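Chapter 2
Getting a First Book to Readers

A writer who publishes without a publisher takes on two jobs. The first is making the book. The second is letting people know it exists, and this chapter deals with that one.

Indwood is a small press service that prints books to order. In February it looked at 1514 first novels on its list. More than 8 in every hundred had no author page at all. 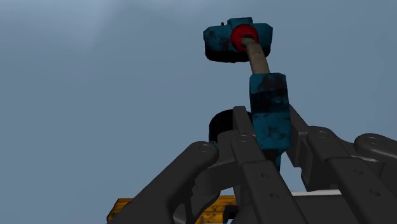 What should an author page contain?

A short biography, a list of books in reading order, and a way to sign up for news. Keep the biography under a hundred words and write it in the third person.

Section 2.1 compares the pages of two novelists, one on Sterora and one on Jevham. Read both before starting the exercises. Mailing lists are covered in Section 2.2, and advance copies are left for Chapter 3.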